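Minutes of the Gitermont kitchen and shared desks meeting
Saturday, December 16, 2023

I took the notes again, so blame me for the spelling. We started late – the kettle took its time – and the last minutes were agreed with one change: the fridge clear-out is monthly, I'd put weekly by mistake.

Bottles and cups. This took up most of the morning! We all agreed that drinks bottles have been ending up all over the place, on windowsills, behind the printer, and two in the stationery cupboard (still unclaimed, please come and look). I suggested that we give them one proper home, and people seemed keen. The idea is a wire basket on the light wooden table, near the long white desk, with bottles standing upright in it. Tall ones are fine. I'd worried they would tip, but the sides come up far enough for my liking, and I said so at some length.
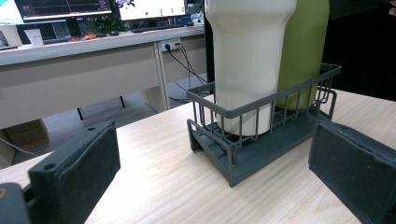 Minutes, Issue 12

We went back and forth on whether one basket is enough. I think it is for now and we'll look at it again in May. Names on the bottom of bottles, please, in something that won't wash off. Anything left over a holiday goes on the shelf by the sink and then to the charity shop. Agreed, with one grumble.

Desk tidy. Cables hanging off the back of desks came up (again). Frerichs have quoted for clips and trays but it was more than we wanted to spend, so I'm going to ask Clivex for a price as well and bring both to the next meeting. Cardboard boxes on the floor need to be flattened and taken down to the bins by whoever opened them.

Money. We have almost 500 pounds left in the kitchen pot, and I was asked to keep back enough for tea, coffee and washing-up liquid until spring. Biscuits were discussed warmly and no decision was made.

Any other business. The Otetti room heater is still clicking. Reported, ref 2071.

Next meeting to be fixed by email.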